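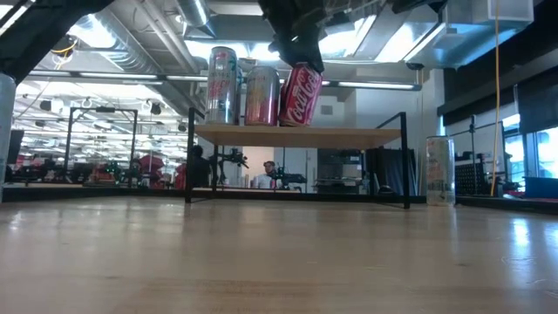

2019-10-13

We lost again, 63 to 77, and this time against Atinga, who had only seven players. It is our third defeat in 4 games. I played the whole second half because our tall centre has a bad ankle since the Skuto match, and I am not made for standing under the basket. My shoulders are full of bruises.

Gemechu Wolde did not shout afterwards. He sat on the bench with his paper and wrote for a long time, then he told us we stop running back when we miss. He is right, I did it myself two times in the last quarter.

The hall in Tarnville was quite full. They said 377 people at the door, which is a lot for our league. My free throws were better, I must write this down too. I bent the knees more, as we practised in May, and only one did not go in.

Next we travel to Clellus. The bus leaves very early and I still have to ask at work if I can change my shift. Tonight soup, then ice on the left shoulder, then bed.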